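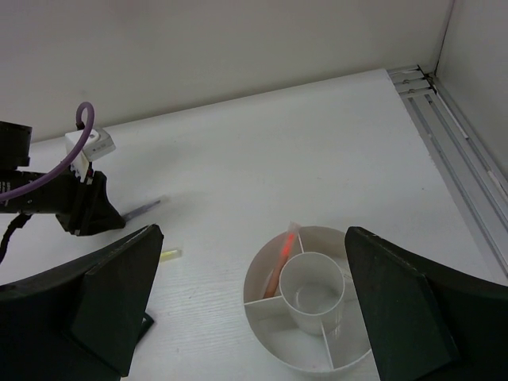
Gap between a solid oak desktop and the walls - how much, and what to fill it with?

Posted by Steveo, 15 December 2019

I am fitting a built-in desk in an alcove in a house in Prerisbridge. The alcove is 932 mm wide, drywall on both sides and at the back. The top is glued-up red oak, flat sawn, and because of how the boards were bought the grain runs front to back, so the full 932 mm is across the grain. I know that is the wrong way to do it but the top is already made.

The moisture meter reads 13 percent. It has been in the garage since June. The house is heated and the top will be painted white on all faces, two coats minimum.

I was going to cut it tight, screw it down to cleats on three sides and run a bead of painter's caulk where it meets the wall. A neighbor says it will push the drywall out. Is that realistic, and if so what gap do I leave?

Shahram Arabzadeh

Your neighbor has the right mechanism but the wrong season. At 13 percent the top is wetter than it will be in a heated house in winter, so the first thing it will do is shrink. Cut it tight now and you get an open joint on one or both sides, and painter's caulk will tear out of it.

For flat-sawn red oak, use a change of 0.37 percent of the width for each 1 percent change in moisture content. A swing of 2 percent across 932 mm is 7 mm. Many houses swing more than that between summer and winter.

Bring the top indoors, unpainted, on spacers so air gets to both faces. Weigh it once a week and write the weight down. When it stops dropping, cut to width. If you cut it in winter, leave room on both sides for summer growth. If you cut it in summer, the gap can be smaller.

Do not screw it rigidly to the side cleats. Fix it at the center of the back cleat and use slotted holes everywhere else, with the slots running left to right. Paint slows the moisture exchange down but does not stop it, and it will crack along the glue lines if the top is held.

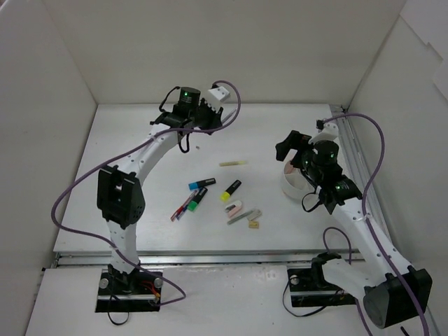

White top with off-white walls on three sides.

On filling the gap: I would not. Scribe a small molding to the wall, pin it to the wall only, and let the top slide underneath. If you must use a sealant, use a paintable one with a stated movement rating and put backer rod behind it so it bonds on two faces only.

Tan

just use mdf. no movement to speak of and you are painting it anyway

Shengli Cao

Agree with the slotted holes. I used Commont sealant on a similar oak top and it was fine on one side and split on the other, but I had skipped the backer rod. Check the alcove for square before you cut - measure the width at the back, middle and front, at desk height. Mine was narrower at the front and the top would not go in flat.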